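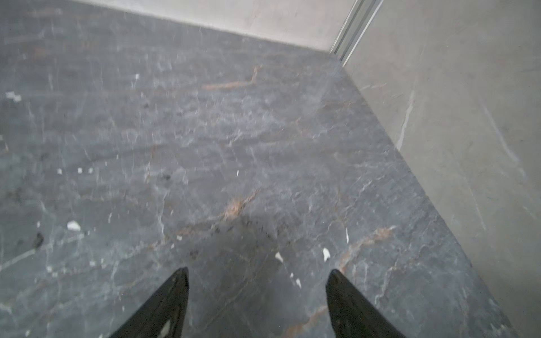
Can an arm clear crumbs off a dark veined stone counter yet?

Posted by Prakash Nair in Home Automation

Trying to find out where things stand before I spend more time on this. The task is a bench-mounted arm with a two-finger gripper and a wrist camera, working on dark gray marble with white and rust-brown veins. There are small white chips and flecks on the stone, and I want them picked up or swept off with no help from me.

Detection is the weak part. I run a color threshold followed by a blob filter. White veins pass the threshold as easily as white crumbs do. In 300 frames of the bare counter the filter reported debris in most of them. Raising the minimum blob size removes the false hits and also removes every fleck I care about. The larger chips are found reliably.

Grasping is the second problem. The fingertips are glossy and tapered. On a chip a few millimeters across they either miss or push it along the stone.

Is there a household product that does this, or a known method I should be using? I have looked at the Clekover and the Rovance and could not tell from the manuals whether either one handles patterned stone.

Tags: gripper, countertop, segmentation

2 answers

Selorm Atinga

No product I would trust with it. The Clekover manual tells you to use a plain mat. I have not used the Rovance.

For detection, stop using color alone. A vein is in the surface and a crumb is on top of it, so height is the feature you want. A depth camera at wrist distance will usually be too noisy for flecks this small. Low-angle light is cheaper. Put an LED strip near counter level on one side, take a frame, switch to a strip on the other side, take a second frame, and subtract. Crumbs throw a shadow that changes sides. Veins stay where they are. Polished stone will give you glare at low angles — a polarizing film on the strip and a crossed one on the lens removes most of it.

A reference image of the clean counter also works if the arm base is fixed and the camera returns to the same pose. Register the two images on the veins themselves. They are dense and irregular, so you will have more feature matches than you need. My own setup finds 417 on a gray slab, and the registration error is under a pixel. Check focus first. If the stone is soft in parts of the image, the difference will light up along every vein edge.

As for picking, do not pinch crumbs. Have the gripper hold a silicone scraper and sweep toward a tray. Use light downward force and overlap the strokes. Check the corner where the counter meets the wall separately, as a straight blade leaves material along the seam. I go along it with a narrow brush after the main pass.

Flat smears are a different case. They throw no shadow, so the two-light method will miss them. Only the reference image will catch those, and then you need a damp cloth and a second pass.

Last point, on expectations. My full cycle for one counter section takes 336 seconds, including the tool change. By hand it is one wipe with a cloth. The machine can do the chore if you set up the light, the tools and the tray for it. I would not call that ready for a kitchen.

Comment from Prakash Nair: The two-strip test separates veins from chips on my stone. Glare is still bad on one side. Ordering film.

Comment from Deepika Bhat: Does the subtraction hold up with daylight coming in? Mine drifts in the late afternoon.

Comment from Selorm Atinga: Shorten the gap between the two frames, or take a third with both strips off and subtract it from each.

Pavithra Chowdary

Just use a handheld vacuum. If it has to be the arm, strap the nozzle to the wrist and run a raster over the whole counter. Then you don't need to detect anything. Watch the hose.

Last updated: September

Search this site Enter keywords Go

Contact | Copyright Pesiver Community Help | Back to top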